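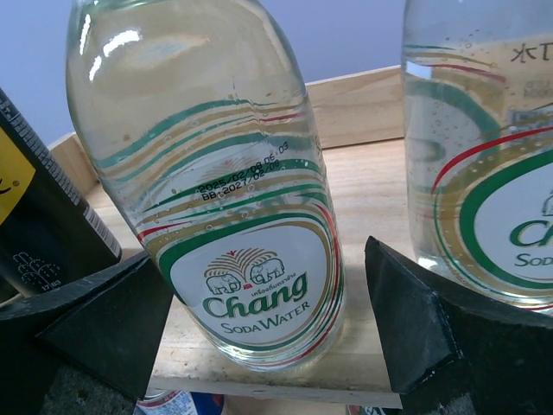
Chang Soda Water in clear glass. Date code 2025/02/08 06:03, BB 2027/02/08, printed over the striped band above the oval label.

Drinks shelf, Farkwood kitchen: glass and cans

Farkwood is the shared kitchen on the Gumau side of the building. The drinks stock was re-sorted in April by Hina Sethi and Hakim Goh, and this page records the containers and the furniture they are kept on. Captions are by Ruan Van der Merwe. Stock numbers are kept separately in the Drulleo sheet, which has 176 lines at present, almost all of them dry goods.

Glass

The soda water is decorated directly round the middle of the bottle with wavy stripes in green, gold and red. The oval label has a white centre and a green ring, with two facing elephants above the name. A second bottle of the same water stands to the right.

When entering bottles in the sheet, copy the BB line only. The first line of the code is a production stamp and has been typed into the best-before column 7 times so far. The code is small dot-matrix print and is easiest to read with the bottle tilted slightly against a plain background. Bottles go on the sheet singly, cans by the tray.

Shelf

The shelf is a pale wooden unit with a top board, a left side panel and a right leg, standing directly on the white table. Two blue and silver cans are on the top board, close together. The space under the board is for items waiting to be entered.

Yoga Osman has asked for the top board to be limited to cans, with glass kept at table level. The limit agreed for the board is 40 cans in one layer. No stacking. 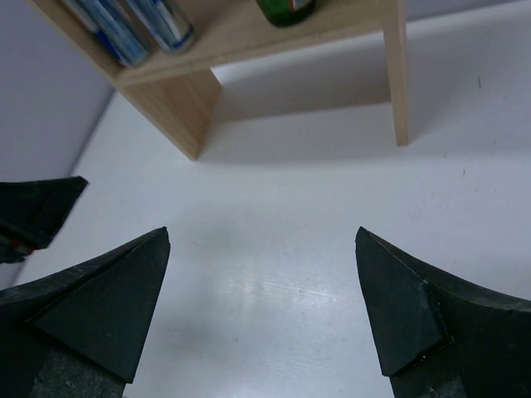
Labels and corrections

Shelf labels are printed on the Zhuravel label maker, 3 to a strip, black on white. Fix them to the front edge of the board, left end first. Corrections to captions or to the sheet go to Hidayah Wuisan before noon. Please quote the line number and the BB date as printed.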